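Talk notes, club coaches' evening, Saturday
Topic: what the first season of flag football taught us at Ustevness

Say hello, thank Lahcen Filali for opening up the gym. Ask who in the room has coached flag before. Wait for the hands!

Start with the tryout story. We had planned for 22 players and 40 turned up, half of them in soccer cleats, a couple straight from track practice. Driss Amrani ran out of flag belts before the warmup was over and we ended up tucking strips of old bibs into waistbands. It looked terrible and they loved it.

Then the Avgate game, because people always ask. Down 27 to 6 at the half. Leszek Borkowska at quarterback, throwing everything deep, and their safeties just sitting there waiting. At halftime we threw out most of the playbook and kept the short stuff: slants, the quick out, one screen. Leszek hit nine in a row — nine! We lost by a point and I have never seen a happier losing team.
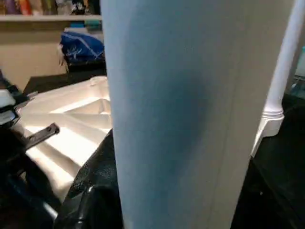

So, the short passing game. Slow down here, it's the main part of the talk. Three steps, ball out. If the first read is covered, go to the back in the flat and live to play the next down. We drilled it for the first 15 minutes of every practice from June on, with no rush at first, then one rusher, then two.

Draw the slant and flat on the whiteboard. Get Pascal Aubert up to play the corner (he has already said yes, hold him to it). Show how he has to pick one of them, and how the quarterback only needs to watch his hips.

Defense, keep this quick. Pull the flag at the hip, feet moving, no diving. Esben Brøndum's mirror drill goes here: two players, five yards apart, follow and pull. Great fun to watch with the under-12s.

Mention the Drorkemano final if there's time. Crowd of 565, rain the whole second half, and we still threw on almost every down.

Questions. Someone will ask about mixed teams — say yes, do it, and tell them about our Thursday group.

Sign-up sheet for the spring clinic is by the door.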